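Packing and Returns Technician (part-time), Tusetti

By Lena Wieczorek | April
3 min read
18 shares | 5 comments

Tusetti stores and ships household textiles for small retailers. We are hiring one technician for the returns bench at our Skukach site. The position reports to Ozan Dağdelen, site supervisor. It is a permanent contract with a probation period of five months.

The technician receives returned parcels, checks the contents against the return slip, grades each item, and assigns it to resale, repair, or recycling. Grades are entered in Truvuten, our stock system. Prior experience with Truvuten is not required. Training takes place on site during the first pay period.
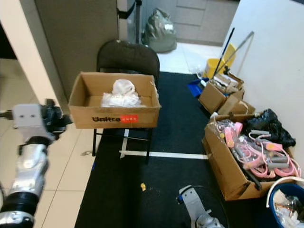 Outer packaging is graded separately from the goods. A carton is reused if its walls are rigid, its corners are closed, and no tape has lifted the paper surface. Cartons without flaps, such as the open one on the folding chair, cannot be sealed for shipping and are kept as bench trays or flattened for recycling. Translucent plastic bags are emptied and sorted by film type. Printed cartons from other companies are accepted under the same rules, but old shipping labels must be covered or removed before reuse.

Requirements:
- Able to lift 18 kg from floor to bench height
- Able to read and complete written return slips in English
- Basic keyboard skills
- Normal or corrected color vision, needed for dye-lot matching

Previous work in a warehouse, laundry, or tailoring shop is useful. Candidates who can identify common weaves by touch should say so in the application.

Shifts start at 7:30 a.m. and last five hours. Safety shoes and gloves are supplied. Employee parking is behind the Yurt building, and the entrance to the returns area is Door 102.

To apply, send a resume and a short statement of availability to Lena Wieczorek, Personnel, Tusetti. Applications are reviewed in the order received. Selected candidates will be asked to complete a paid half-shift at the bench before an offer is made.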